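Folding shirts and T-shirts on a hard surface

Laundry tips, Onddale household pages

Surface and height

A bed is a poor place to fold. The mattress gives under the hand, the cloth sinks, and the creases pressed in with the palm do not hold. Use a worktop, a table or a slab of stone. Smooth stone lets cotton slide when it is pulled straight, so the garment can be squared up without lifting it. Wipe the surface with a dry cloth first. Any crumbs or grit will mark pale fabric.

Working height should be a little below the elbow. If the table is too low, raise it on bed risers. The Girska risers add 7 cm and take a square leg; round legs tend to wander in them and need a strip of felt packed down one side.

Order of work

Keep unfolded items in a basket at the back left and finished items at the back right. Left-handers may prefer the reverse. The middle stays clear for one garment at a time. A basket with perforated sides is better than a solid tub if anything in the load may still be slightly damp. Do not fold damp items. Collars and waistbands dry last and should be checked by hand.

Flattening

Take the garment by one upper corner and let it fall open on the surface. Pull that corner out to its full extent before touching anything else, then do the opposite corner, then the hem. Sleeves come last. Trying to straighten the sleeves first drags the body out of line and the whole thing has to be started again.
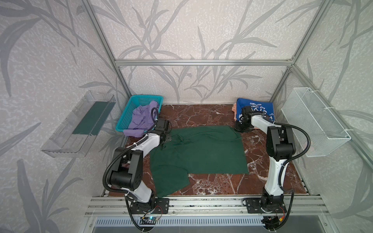 Smooth from the centre outwards with the flat of the hand. Jersey stretches if it is pulled hard at the hem, and once stretched it will not fold to a true rectangle. Woven shirts can be pulled more firmly. Fasten the top button and one in the middle; the rest can stay open.

Folding long sleeves

1. Turn the garment face down.
2. Bring one side in by a quarter of the width, with the sleeve lying straight across the back.
3. Fold the sleeve down so that it runs parallel to the side edge. The cuff should stop short of the hem.
4. Repeat on the other side.
5. Fold up from the hem in thirds, or in half and half again for a shallow drawer.

A folded width of 30 cm suits most wardrobe shelves. For the Oksanen drawer insert, reduce this to the width of the compartment less a finger on each side.

Short sleeves

Same method, omitting step 3. T-shirts with printed lettering should be folded with the print outwards if they are to be stood on edge, so that they can be told apart. Thick prints stick to each other in a warm cupboard. Put a plain shirt between two printed ones.

Stacking

Roughly 7 T-shirts is the limit for a stack that stays upright when one is drawn from the middle. For jumpers, 4. Place the folded edge to the front and alternate the neck ends if the pile leans.

Drosunow shelf dividers clip on without screws and fit boards up to 20 mm thick. Check the thickness of the board before ordering.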